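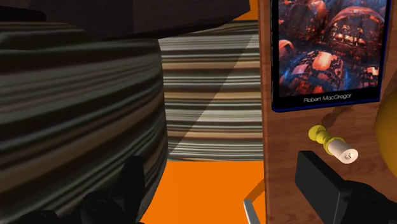 Monday, late

I can't sleep so I'm writing this down while it's fresh. The texture shuffle is working! I had nearly talked myself out of it in November, and tonight I'm so glad I let the run go to the end.

The old setup trained on the same handful of clean kitchens and the policy simply learned the kitchens. Move it to the Stonton room set and it fell apart. So this round I let the generator dress everything however it liked: stripes wrapped around big curved things, an orange floor, wood grain on the cabinet panel, somebody's glossy fractal spheres in a blue frame right over the knob. And the knob itself yellow with a cream end! It looks like a thrift store had a fever, and I love it.

Results, before I forget them. 2,245 training episodes, every one with its own random dressing, then 300 test episodes in rooms it had never been given. Old policy on the same test: 7 knobs pulled. New policy: more than half, and I counted twice because I didn't believe it. I ran 3 seeds and they all land close together, which makes me happier than the number does.

Spent the evening stepping through the wrist view one step at a time. I keep going back to the approaches where the finger pad comes up from underneath the knob. The old one always wanted to come in straight and level. Is the new one using the shadow on the wood? I'd love that to be true but I have no evidence at all. Must try a batch with shadows off and everything else the same.

Still bad: anything low down and dim. If the handle sits in the dark it just hovers. Tarnon renders the shade much heavier than Imivix did, so maybe vary the lights as much as the textures.

Tomorrow: shadows off, queue the lights batch, rename the output folders (they are a disgrace), and start the plot for the Tamiru write-up. Bed now. Tea's gone cold anyway.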